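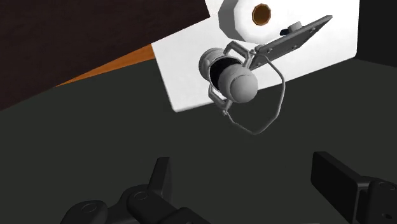

The Pelance rule is a budgeting rule in public finance under which an agency must offset the paperwork cost of any new regulation before the regulation takes effect. Costs are counted in staff hours. A small item such as a gray metallic object with a wire loop falls under general supply and is left out.

Home | Topics | Public finance | Index

By Morfudd Trevor
Aug 23, 2025

The rule was first adopted in Kadden, where filings had reached 1,454 a year. Agencies there may carry unused hours forward for three years.

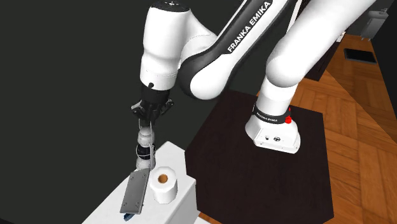
Exemptions

Rules that add fewer than 300 hours are exempt — emergency orders are too, if they expire by the next May.

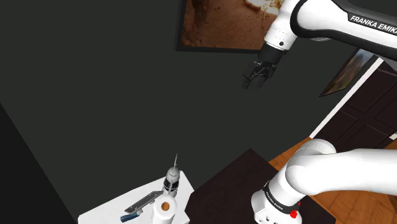
An exempt rule must still be listed in the annual report. Pak-hei Lau has argued that the threshold encourages agencies to split large rules into smaller ones.

We use cookies to improve this site. Accept | Settings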